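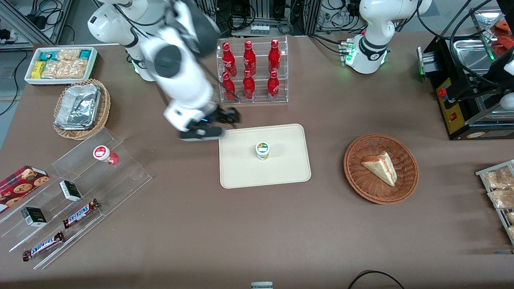 Zwischenbericht zum Angelwettbewerb Milico, Stand 24.03.22. Für den Wettbewerb im Juli haben sich bis jetzt 19 Teams angemeldet, das Ziel in unserem Antrag war 50. Die Werbung haben wir erst spät begonnen, dies war mein Fehler in der Planung. Für das Wiegen der Fische nehmen wir flache Schalen mit abgerundeten Ecken und erhöhtem Rand, in der Form wie die cremefarbene auf dem braunen Tisch, damit der Fang nicht auf den Boden rutscht. Die Firma Gerport hat uns dafür ein Angebot geschickt, die Bestellung ist noch offen.

Die Genehmigung für den See liegt vor. Sie gilt für den ganzen Uferabschnitt bei Marchuk, aber nicht für den Steg. Dort dürfen wir nur die Boote festmachen. Über das Angeln vom Steg wird die Gemeinde noch entscheiden.

Finanzen: Die Startgebühr beträgt 100 Euro pro Team. Von Ihrer Förderung wurden bisher 179 Euro ausgegeben, und zwar für den Druck der Plakate. Die Rechnung ist beigelegt. Der Bootsverleih Pinport verlangt eine Anzahlung, welche im nächsten Bericht erscheinen wird.

Schwierig ist noch die Frage der Unterkunft. Die Pension am See ist in dieser Woche schon fast belegt, deshalb habe ich beim Campingplatz angefragt und warte auf die Antwort. Auch ein Sanitäter für den zweiten Tag fehlt uns noch.

Ich bitte Sie, mir mitzuteilen, ob Ihr Logo auch auf die Startnummern gedruckt werden soll. Die Druckerei braucht die Datei im richtigen Format.

Mit freundlichen Grüßen
Liudmyla Melnychuk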